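Budgeting for a robot arm: what the quote leaves out

The price on the first page of a quote is the easy part. Buyers at smaller sites tend to fix on it, get it approved, and then spend the following year going back for more money. A mobile robot with an arm and a gripper is a system, and most of the cost that catches people out sits around the arm.

Kahraman, a facilities firm with offices in Sundton and Prakesville, planned its first purchase last June. The job was tidying and light fetching in shared buildings: picking up litter, moving small items, clearing walkways between cleaning shifts. The firm asked for 2 machines and set aside a single sum for them. The sum covered the hardware and delivery. It did not cover floor surveys, spare fingertips, staff time or the support contract.

Start with the objects

Before asking anyone for a price, write down what the robot will have to pick up. Kahraman's list ran to 363 items across both offices, which was too many to be useful. It was cut to 61 by grouping things of similar size and weight. That shorter list went to every supplier, and the replies were much easier to compare.

Pay attention to the awkward ones. Clear plastic is hard for many vision systems, and a bottle lying down can roll when touched. Grilles, loose cables and pale objects against pale walls are worth putting on the list too, even where the robot only has to avoid them.

Ask to see the gripper working on your own floors, with your own furniture left where it is. A trial on a supplier's bench says little about tiles, skirting boards and trailing leads.

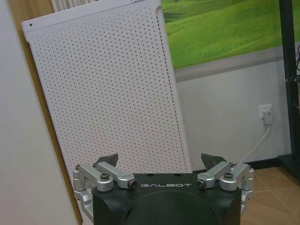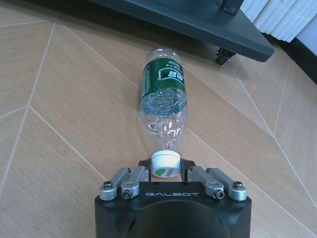

Both views take in the fingers and the floor, and a wrist camera's recording is worth asking for after any trial.

What to put in the budget

Allow for wear parts from the first day. Fingertips and screws are cheap singly, but a machine waiting for one is still a machine you are paying for. Get the part prices in writing and ask how long they will be held.

Staff time is the line most often missed. Kahraman logged 130 hours of its own people's work before the Prakesville machine was signed off — setting up, moving furniture, watching trials and filling in forms. Wullmont, the leasing company it used, now asks customers for an estimate of those hours before it will draw up terms.

Leave the second machine as an option in the contract, with a fixed price and an end date, and order it once the first has done a full quarter's work.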